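Distribuição de fruta fresca chega a todas as escolas básicas de Gralcombe

18/05/2021

O município de Gralcombe aprovou o alargamento do programa de fruta escolar à totalidade da rede pública do ensino básico. A medida abrange 1.185 alunos e entra em vigor no início do próximo período letivo, depois de uma fase inicial iniciada em fevereiro em seis estabelecimentos.

De acordo com a deliberação, cada aluno receberá uma peça de fruta por dia de aulas, distribuída no intervalo da manhã. A composição dos cabazes será definida mensalmente pelos serviços de educação, com preferência por produtos da época e por produtores instalados no território municipal.

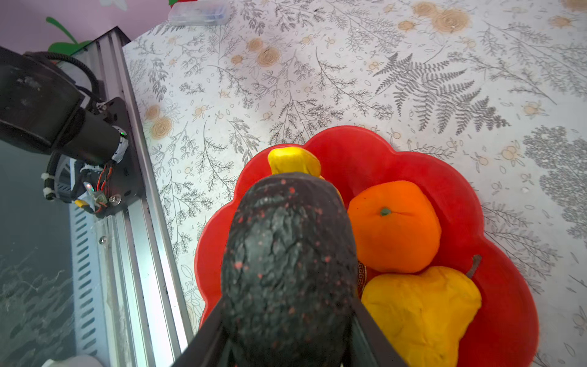 O fornecimento foi adjudicado à cooperativa Wikolow, que já assegurava as entregas durante a fase inicial. O contrato prevê duas entregas semanais em cada escola, efetuadas antes da abertura das atividades letivas, e obriga à substituição, no próprio dia, de qualquer lote recusado na receção. O transporte ficará a cargo da empresa Plernel, em regime de subcontratação.

A autarquia suportará um encargo de 145 euros por turma em cada período letivo, valor que inclui a aquisição, o transporte e a recolha dos resíduos orgânicos. As famílias não terão qualquer comparticipação a pagar. A inscrição é automática, devendo os encarregados de educação comunicar por escrito à secretaria da escola eventuais alergias ou intolerâncias alimentares.
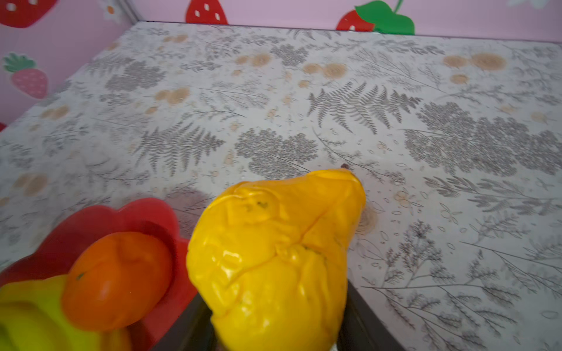
Durante a fase inicial, as escolas preencheram uma ficha semanal com a fruta recebida, a fruta consumida e as sobras. Os registos indicam maior aceitação da fruta de descasque fácil e dificuldades na distribuição de fruta que exige corte, sobretudo nas turmas do primeiro ano. Em resposta, o caderno de encargos passou a exigir que esta última seja entregue já preparada, em embalagem individual compostável.

O documento esteve em consulta pública e recebeu 188 contributos, na maioria relativos ao horário da distribuição e à origem dos produtos.

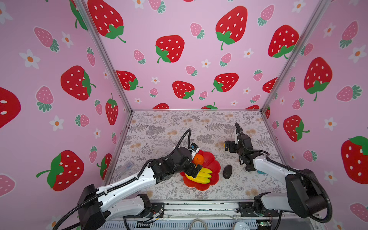
Segundo a associação de pais da Escola El Fassi, o alargamento é positivo, mas o intervalo da manhã é demasiado curto para que os alunos mais novos comam a fruta com calma, pelo que foi pedido aos serviços que ponderem um acréscimo de cinco minutos. A associação solicitou ainda que a lista mensal de produtos seja afixada à entrada das escolas.

Os serviços de educação informaram que a primeira sugestão será apreciada com as direções dos agrupamentos e que a segunda foi acolhida. 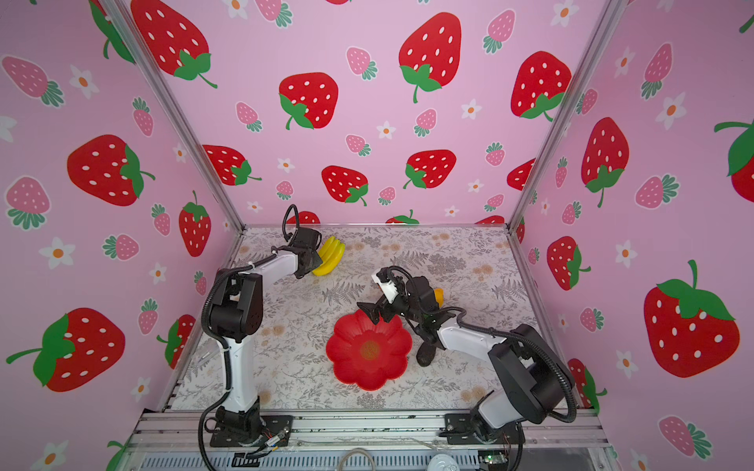 Educação | Alimentação escolar

As escolas que não participaram na fase inicial devem indicar, até ao final do mês, o responsável pela receção das entregas e o local de armazenamento. O formulário está disponível na área reservada do portal municipal. Os pedidos de esclarecimento podem ser apresentados no balcão de atendimento da Divisão de Educação, durante o horário de expediente.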